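**Oiling a butcher-block board: mineral oil or something that cures?**

**dovetail_dan**

Picked up a butcher-block board at the Nornau outlet and I'm trying to decide on a finish before it goes into regular use. The label says "pre-oiled" and nothing else. It feels dry to me. Water soaks in instead of sitting on top.

I've always used plain mineral oil from the drugstore, but my last board needed it constantly and ended up with a fuzzy surface anyway. A guy at the store pushed Durnatance, their hardening oil, and said I'd get a year out of it. Anybody used it on something that gets cut on every day?

**mkrull**

Mineral oil is fine. It's cheap, it doesn't go rancid, and you can't mess it up. Fuzz is from the raised grain, the oil has nothing to do with it. Wipe the board down with a damp rag, let it dry overnight, sand with 220, then do it again. After that it stays smooth. Flood it with oil, wait an hour, wipe off the extra.

**Pinecone44**

I disagree with using mineral oil on anything glued up from strips. It never dries, so it moves around in the wood and washes out with dish soap. I used it for years and had to redo it every couple of weeks in winter. Switched to a curing oil last November and I've put on one maintenance coat.

**mkrull**

If it washes out every couple of weeks you're using too much soap. Or you're soaking it.

**Pinecone44**

I don't soak it. Hot water, a drop of soap, stand it on edge. Same as everybody.

**dovetail_dan**

I should have said what kind it is. Edge grain, long strips, mixed light and honey colors with a couple of darker bands. I don't know the species. The sticker just says hardwood.

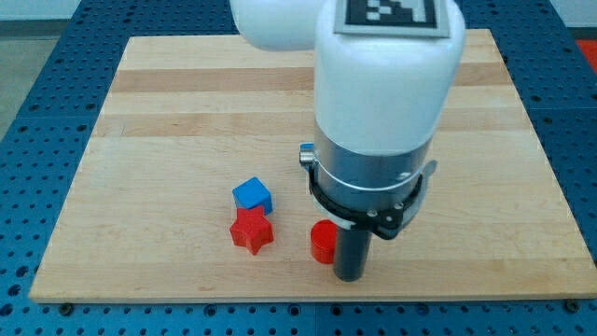

**tallowtree:** With strips that pale I'd guess maple or birch, but I wouldn't bet on it from a color. Either one is tight enough that oil goes in slowly. Two thin coats of a curing oil, 2 days apart, and then leave it alone for a good long while before you put food on it. The long wait is what people skip. If it still smells like oil, it isn't done.

**dovetail_dan**

How long is a good long while? The can says 24 hours.

**tallowtree**

24 hours is dry to the touch. I give it three weeks. Some people go a month. Depends on how warm your shop is.

**rubbercellar**

Three weeks without a cutting board, no thanks. I cook every night. I use Nudine board cream, the one in the flat tin, half wax and half oil. Takes five minutes after dinner and it's ready by breakfast. It does need doing often but so what, it's five minutes.

Also check the back of the board. Mine cupped because I only oiled the top. Whatever you use, do both faces and the ends, and put extra on the ends.

**mkrull**

Agree on both faces. That matters more than which oil.

**Pinecone44**

Agree on that too. Still wouldn't use wax if you ever plan to change your mind, though. Curing oil won't take over wax. You'd have to sand it all back.

**rubbercellar**

You'd have to sand it back over mineral oil too, pretty much. I tried putting hardening oil on a board that had been soaked in mineral oil and it stayed tacky for weeks. Ended up giving it to my brother for his garage.

**dovetail_dan**

That worries me, because "pre-oiled" could mean mineral oil. Is there any way to tell?

**tallowtree**

Ask Nornau. If they don't know, lay a paper towel on it with a warm iron on low for a minute. If oil comes up on the towel, it never cured. In that case stay with mineral oil or the cream and save your money.

**gatepost_lou**

Don't sand past 220 if you go with Durnatance. I took one up to 3000 thinking it would look nicer and the oil just sat there. Had to scuff it and start over.

**mkrull**

3000 on a cutting board? Why?

**gatepost_lou**

I had the paper left over from a car.

**dovetail_dan**

Did the iron thing. Nearly nothing came up, just a faint spot near one end. Going to raise the grain, sand to 220 and try the Durnatance on the back first. I'll use my old board in the meantime.

**Pinecone44**

Lay your rags out flat outside when you're done, don't ball them up in the trash. They can catch fire.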